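About Stelten

Stelten writes the house rules for robots that work near people. We started in a borrowed office above a tile showroom in Cosgrove, with two desks and a kettle that tripped the breaker, and our first client wanted a safety policy by Saturday. They got one. It ran to 117 pages and was never opened, as far as we can tell, except by the person who had to bind it.

We have since learned to write shorter. Our standard operating code, the Nirkberg Code (named after the street, sorry), has 127 clauses and most fit on one line. Clause 1 says to know where the stop button is. You would be amazed at the meetings that one has livened up.

Most of our work is on mobile arms in ordinary rooms, the sort with chair legs, bins and a table edge at exactly the wrong height. The code is firm on moving through them. The gripper travels empty unless the job says otherwise. Speed is capped at 250 millimetres a second whenever someone is within reach. Fingers get inspected for wear before the shift, by a human, with the power off.

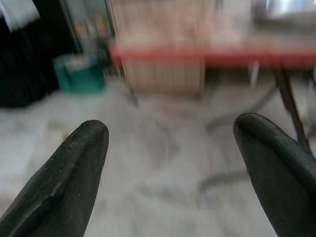
Macarena Garrido thinks the speed cap is too generous and has told us so in writing, twice. Her view is that a limit people argue about will be set to whatever the loudest person wants, and that we should halve ours and let sites apply for more. We put her letter in the back of the current edition. Clause 88 has already been amended on account of it, grudgingly.

Our other programme, Flavance, is the incident log. Member sites send in their near misses, names removed, and we now hold 2,506 of them. A good many involve a trailing cable. New members get the code, log access and a site visit in their first year. Bring closed-toe shoes and whatever you've been calling your risk assessment.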